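Desk grommet

A desk grommet, also called a cable grommet or cable port, is a round opening in a desk or tabletop that lets wires pass down to the floor instead of trailing over the edge. The word is borrowed from sailmaking, where a grommet is a ring that keeps a rope from wearing through the cloth, and the job on a desk is much the same, for a bare hole with a raw rim is unkind to cables and sleeves alike.

Position

The hole is usually cut near the far edge of the top, where it stays clear of papers, cups and elbows. Makers differ over whether it should sit in the middle or off to one side, and people who have lived with both will happily argue the point – a central hole suits a shared table, while one set to the side suits a single lamp. Narrow tables tend to have one opening, and long meeting tables may have 3 or more.
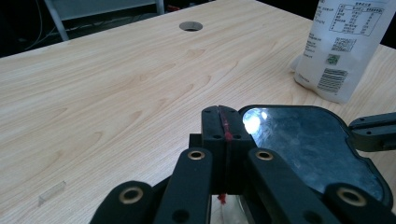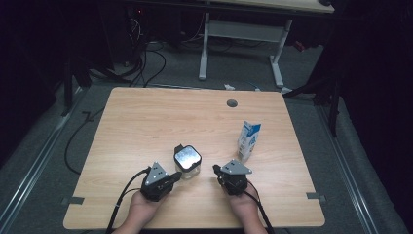
Light wood tabletops, each with a round grommet hole.

Lining and cover

Most holes are finished with a ring, pressed in from above and held by friction. Grey and black are the common colours, though the Lovton workshops were fond of a pale cream ring which yellowed rather badly in sunny rooms. Many rings come with a cap that turns to leave a small gap for the cables. Caps are easily lost, and a good number of desks spend their later years without one, gathering crumbs, paper clips and the odd pencil on the floor beneath.

History in office furniture

Early writing tables had no need of such a thing, and the first electric desk lamps simply had their flex draped over the back. The Ponstead range of school and office tables offered a drilled top in 5 sizes, and the later Ghanem pattern kept the hole but did away with the metal rim in favour of plastic, which was cheaper and a good deal quieter when a plug was dragged through it.

Care

A damp cloth run round the rim now and then is enough for most tops. Where the ring has worked loose, it can be lifted out, cleaned and pressed back in.

See also: Cable tray, Modesty panel, Skustness table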